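Pen sorting with two arms – how to set up the task
Triltis robotics club, build notes, 13 April 2026

Quick version for anyone joining before the June meet. Read all of it before you power on. Task is simple: pens on the table, pens end up in the box. Two arms, one table.

What you need
Both arms clamped and cabled. Clear plastic box with a lid. Mixed pens and markers, a highlighter or two. Laptop with the Nudis recorder installed.

Step 1. Box and pens
Box goes at the top center, lid open. Scatter pens in the middle where at least one arm can get to them. Mix the angles, dont line them up.

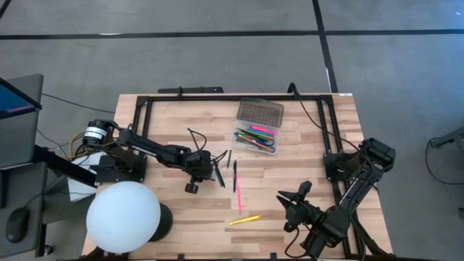
Lid open, pens out on the wood between the two arms.

Step 2. Cables
Move each arm by hand through its whole reach, power off. Watch the wrist cables. If one snags on the frame, re-route it now – not in the middle of a run.

Step 3. Home pose
Load the Zakau profile, let both arms settle, then press start. Episode length is 23 seconds. Longer than that and the grader drops it.

Step 4. Grab and drop
One arm at a time to begin with. Come down slow, close on the middle of the pen, lift, over to the bin. Fingers pointing down before you open. Short pens are the worst, they roll. If you miss twice just reset, dont chase it. 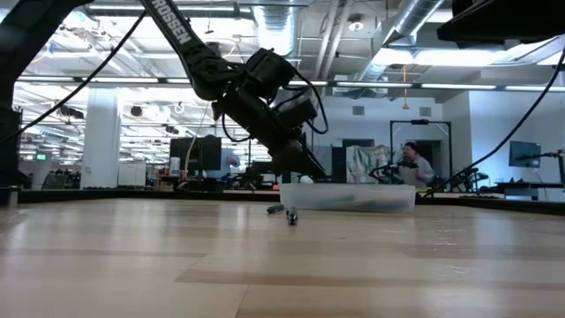
Step 5. Reset and repeat
Pens back out, new positions, go again. We want 600 episodes for the Janssen round and have 44 good ones, so keep moving. Swap drivers every 13 episodes, hands get tired and the data gets sloppy.

Step 6. Saving
Name the folder with your team and teh run number. Check that the last file opens. Bad runs go in the "redo" folder, please don't delete them.

Common problems
Gripper slips – close it further before you lift.
Arm jitters at home pose – reload the profile.
Recorder shows black – unplug the camera, plug it back in, restart Nudis.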